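Grorkunura Residents' Forum
Building Rules and Governance
Thread: Proposed revision to quiet hours and shared laundry access
28 replies, 722 views

K_Boersma (Moderator)
Residents are invited to comment on the draft revision to Section 6 of the house rules. Under the present text, the laundry room closes at 10 p.m. and reopens at 7 a.m. The draft would extend access to midnight, provided that no spin cycle is started during the final hour. Comments received in this thread by 20th June will be attached to the draft when it goes to the board of the association. Posters are asked to refer to the paragraph number they are addressing and to keep personal matters out of the discussion.

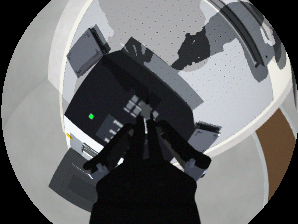
The draft makes no change to the fee schedule. It also leaves in place the rule that wash left in a machine after the end of a cycle may be moved to the folding shelf by the next user.

northstair_4
With respect to paragraph 2, I wish to record an objection. My bedroom is directly over the laundry room. The existing closing time was adopted after a lengthy exchange of letters with the managing agent, Van Wijk, and residents on my side of the building rely upon it. A rule about spin cycles can't be enforced when the office is closed.

Patirine
I support the draft. A number of residents work evening shifts and are unable to use the machines before ten. The present hours leave them with weekends only, when the room is already full. The previous poster's concern is a fair one, but it is a concern about sound insulation and should be raised under Section 9.

northstair_4
Section 9 deals with alterations made by owners inside their own units. It doesn't apply to common rooms. I would ask that the record be corrected on this point.

K_Boersma (Moderator)
That is correct. Section 9 does not cover common rooms. Insulation of the laundry ceiling would be a capital item and would require a separate vote.

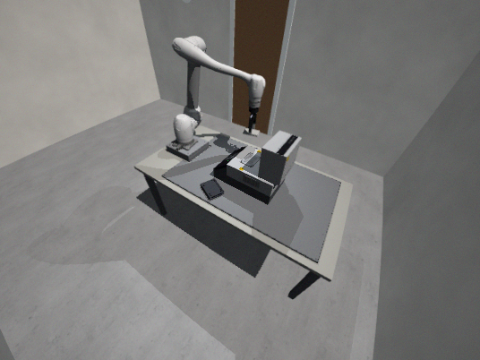 Reading time for the attached draft: 4 minutes

Residents who have not yet read the attachment are asked to do so before replying. Several private messages have raised points that paragraph 3 already answers, in particular the question of guests. Guests may use the machines only when the resident is at home.

quietpls
Was any trial considered? In February the bicycle room hours were changed for a limited period and the complaints were reviewed afterward. The same method could be used in this case. I would accept an 11 p.m. closing as a trial, and I would not accept midnight.

Patirine
An 11 p.m. closing with no spin cycle in the final hour amounts to the hours we have now. I do not regard that as a compromise.

quietpls
It would permit drying and folding until eleven. Those are the quiet tasks.

Mastach
The dryers are not quiet. I live two floors up and can hear the one nearest the door. Otherwise I agree with a trial, and I request that the end date be written into the rule itself so that it lapses without further action.

A statement from the association's office follows.
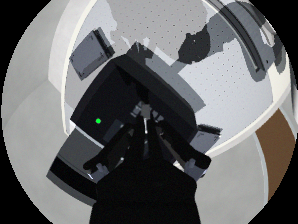

Sanne Coppens
Secretary, Grorkunura Residents' Association

The office has noted the request for a trial period. The board may adopt a temporary rule under Section 2, and such a rule ends on the date stated in it unless renewed. The office has also asked Van Wijk for the service record of the dryer mentioned above. Residents who hear noise after closing time should report it in writing, giving the date, the hour and their unit number. Reports made by telephone are not entered in the log.

northstair_4
I thank the secretary for the reply. My objection to midnight stands. I would not oppose a trial to 11 p.m. if the written reports are made available to residents before any renewal.

Patirine
I would still prefer the draft as written. Please record my support for paragraph 2 without amendment.

K_Boersma (Moderator)
Both positions have been recorded. The thread remains open for comments on paragraphs 4 and 5, which have received none so far.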